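Flemby Sorting Rooms: automation of returns handling
Second progress report to the Tierney Fund
November 27, 2025

1. Where we are

The grant pays for robot arms to take over part of the unpacking and putting away of returned household goods at our Josetwood site. Since the last report in May, work has moved from planning to daily trials on the bench. The arms are not yet on the main line. We expect that step to slip by one quarter, for the reasons given in section 4.

2. Work on the bench

Trials run on every working day. Staff from the returns team lay out mixed items, start the run and record each pick as clean, dropped or missed. We chose bowls, cups, trays and small loose pieces — the goods that take up most of a returns shift and cause most of the wrist complaints in the accident book. 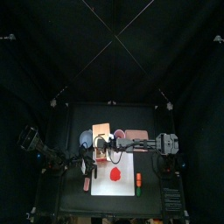
Trial bench at Josetwood, with both arms over a mixed set of goods.

In the latest full week the team logged 800 picks, of which 595 were clean. Soft or uneven items still account for most of the drops. Trays are slow because the gripper has to find an edge, and we have asked Fidham, who supply the control software, for a change to the approach angle.

Drawer work was added at the request of the putting-away team. Reaching into deep drawers is the part of the job they like least. It is harder for the arms than open-table work, as the sides leave little room for the fingers.
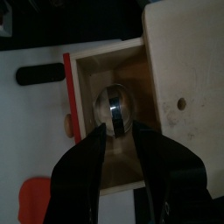

Wrist camera view: metal bowl in an open wooden drawer.

3. What has changed for staff

No posts have been lost and none are planned to go. 15 people work in returns and eight of them have now done the bench training. Those eight spend one shift a week on trials, at the same rate of pay. Two points came up in the autumn staff meetings:

Stopping and restarting a run is simple enough, but the fault messages are written for engineers. Fidham will supply a plain wording list.

Some staff felt that pick records could be used to judge them. We have agreed in writing that records are kept by run and carry no staff names.

Trained staff have also asked for a new grade to reflect the extra skill. We support this and have put it in next year's budget — it falls outside the grant.

4. Delays and spending

The safety check on the main line was put back twice while the guarding was redrawn. Spending is within budget, with an underspend on installation that we ask to carry forward.

5. Next period

Train the remaining returns staff. Finish the guarding. Repeat the drawer trials once the new software is in, and send the results to the Fund with the next claim.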